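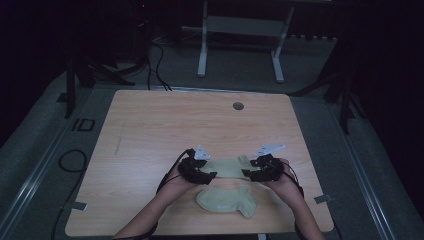
Who decides when a demonstration is finished?

The operator decides, by releasing the item and holding both hands still. A reviewer may later reject the take but may not move its end point.

4. Rules for recording manual demonstrations with soft items

4.1 Scope

The rules in this section cover demonstrations of cloth handling made by a person at a table, either with instrumented gloves or with a hand-held gripper. They do not cover remote operation of a robot arm, for which the safety requirements are different and are treated in Section 6. The rules were drafted at Clernley by Krasniqi and Vukčević, then revised in May after a trial at the Isholm site. The revised text is referred to below as the Dindutik rules, after the project under which the work was done.

The word "must" marks a rule whose breach leads to rejection of the take. The word "should" marks a recommendation. A breach of a recommendation is noted in the log and the take is kept.

4.2 Table and items

R1. The table must be fixed so that it does not shift when an operator leans on it. Its position must be checked at the start of each session.

R2. Only the items named in the task sheet may lie on the table. For paired items such as socks, both members of the pair must be on the table when recording begins. Figure 4, placed at the head of this section, shows a sock task carried out with gloves: one sock is held at both ends between the hands and the other lies flat, nearer the front edge.

R3. The item's starting state must be chosen from the task sheet. Four states are allowed: flat, folded, bunched and inside out. The operator should not tidy an item into a state that is easier to handle.

R4. Item and table should differ clearly in colour. Pale green on light wood was accepted in the Isholm trial. White on light wood was not, as the edge of the item was often lost under strong light.

4.3 Worn equipment

R5. Glove cables must follow the forearm and must not cross the space between the hands. If a cable touches the item during a take, the take is rejected. This was the most frequent cause of rejection in the trial and also the easiest to cure. A cable that has been given enough slack at the elbow rarely swings forward.

R6. Brackets and markers mounted on the gloves must be checked for play before the first take and after each break. A bracket that can be turned by finger pressure must be refitted and the glove calibrated again. Takes recorded between the last good check and the discovery of the fault are marked as doubtful. They are not deleted.

R7. An operator must not wear gloves for more than 60 minutes without a break. The limit was first set at 90 minutes in draft and lowered at the request of the operators. Tovar noted that grip became visibly less varied well before anyone reported being tired – a point we did not measure and which deserves a study of its own.

R8. Cables lying on the floor should be kept clear of the operator's feet. Where floor rails are present, cables should cross them at one place only.

4.4 Hand-held gripper 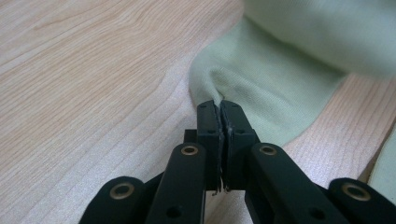
Reading time for Section 4: 5 minutes

Figure 5. Hand-held gripper with its fingertip pads closed on a fold of light green fabric.

R9. When a task is recorded with both gloves and gripper, the same kind of item and the same kind of table surface must be used for both. The two sets of takes may be recorded by different operators.

R10. A grasp must be made with the fingertip pads. Catching the fabric with the link arms, or pressing it against the table with the side of a finger, counts as a failed grasp even if the item is lifted. Figure 5 illustrates the accepted form, in which the fold is pinched between the pads.

R11. Pads should be inspected for wear. Light scuffing along the inner edges is acceptable. A pad must be replaced if its face is torn or if the two faces no longer meet along their full height. Karagiannis proposed replacement after a fixed number of takes, but we prefer inspection: pads used on knitted fabric and pads used on coarse towelling did not wear at the same rate.

R12. The operator must not use the free hand to help the gripper unless the task sheet calls for two-handed work. Help given by habit, such as smoothing the cloth just before the grasp, is hard to see in review and teaches a policy to expect a state it will not meet in use.

4.5 Failed and repeated takes

R13. A failed grasp followed by a successful one must be kept as a single take. Cutting out the failure is not allowed. The draft rules had permitted it, and Trajkovski, whose software was used for review, supplied a tool for the purpose. The tool has since been switched off by default.

R14. An operator may repeat a task at most 17 times in succession before changing to another. The limit is somewhat arbitrary. It corresponds to one tray of items at Isholm and was kept for that reason.

R15. Each rejected take must carry a reason code and the name of the reviewer. Where the reviewer is also the operator, a second reviewer must confirm the decision.

4.6 Agreement between reviewers

Leka and Vukčević each reviewed the same set of takes without sight of the other's codes. They differed on 18 takes. Most of the differences concerned R10, where the contact between pad and fabric was hidden from the head camera and only the gripper camera gave a usable view. The rules now state that R10 must be judged from the gripper camera alone.

The remaining differences concerned R3, and in particular the line between "folded" and "bunched". A sock with its cuff turned over once was coded both ways. We have added a drawing of each state to the task sheet, though we have not yet repeated the comparison with the new sheet in use.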